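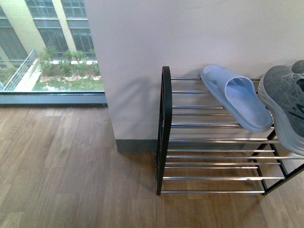
Mar 9, 2024. Long evening on the shoe picker, and I want to get this down before bed or I'll have forgotten half of it by the time Ivan asks. The depth readings were bad again near the rack, and I'm now fairly sure it's the chrome rods, each one with a bright line of light running along it, and the window beside the rack doesn't help one bit. The gray sneaker comes through beautifully, all that knit for the matcher to hold on to! The blue slide is harder. It sits at a slant with the heel down toward us, and the footbed is so smooth and pale that the fit keeps sliding off it and settling on the wall.

Bohdana thinks we should mask out anything thin and straight before we look for shoes at all. I like it, though I worry about laces, so I'll try it on a copy of the Clarmont branch first and leave the main one alone.

Ran 50 passes with the old exposure and 70 with the shorter one. The shorter one is better on the rods and a bit worse on the slide's strap (those little slits go muddy). Keeping it for now. The log is up to 3,761 lines and I really must trim it, I have been saying so since November.

Vratislav has the new wrist bracket printing over at Wornley, 2 copies in case one warps like last time. Khrystyna, if you get to this before me, the calibration file in the shared folder is the old one, please don't use it, mine is still on the laptop.

To do: mask test, repeat with the blinds down, ask Inna for her matte tape.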